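3.2 Handwritten and typed meeting notes

The second study compared notes taken by hand with notes typed during the same meetings. Staff at two sites, Gimgate and Drivivgate, kept both kinds over 6 months, and nearly 700 pages were collected. Pages were scored for completeness against the agenda, and again for how easily a colleague could find a named decision.

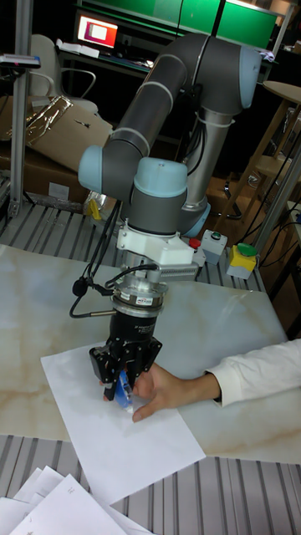
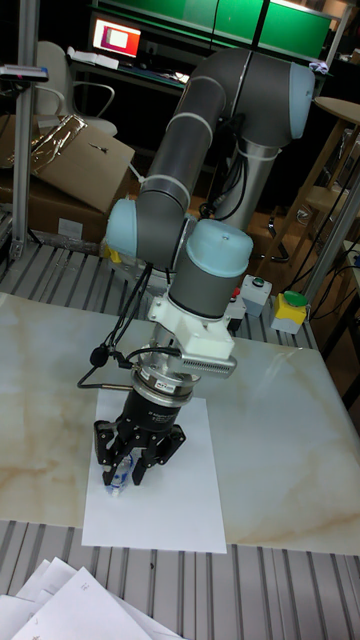
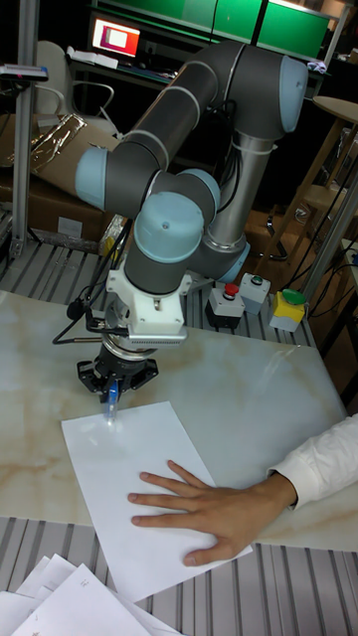
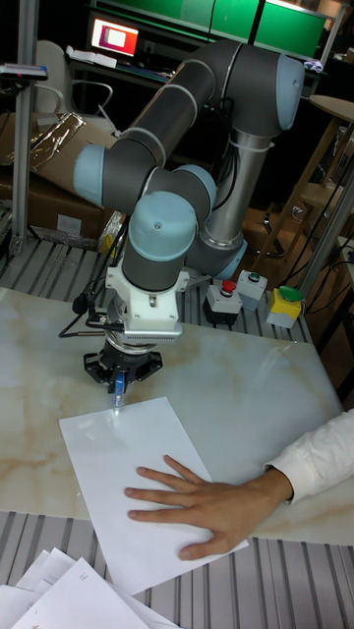 Figure 2. Arm above the tabletop.

A reader of the draft, Sánchez, objected that completeness favours the typist, who can copy speech almost word for word, and asked whether shorter notes had been marked down merely for being short. The scores were therefore recalculated with a limit of 30 lines per page. The gap between the two kinds narrowed at Gimgate but stayed much the same at Drivivgate, where agendas were longer and often changed on the day.

Finding a decision took less time in typed notes when the search term was known. When it was not, readers did better with handwritten pages - most of all where the writer had underlined or boxed the outcome. Crossed-out lines were left in and scored as written. Notes kept in the Tradia template were treated as typed, including those with margin comments added later by hand.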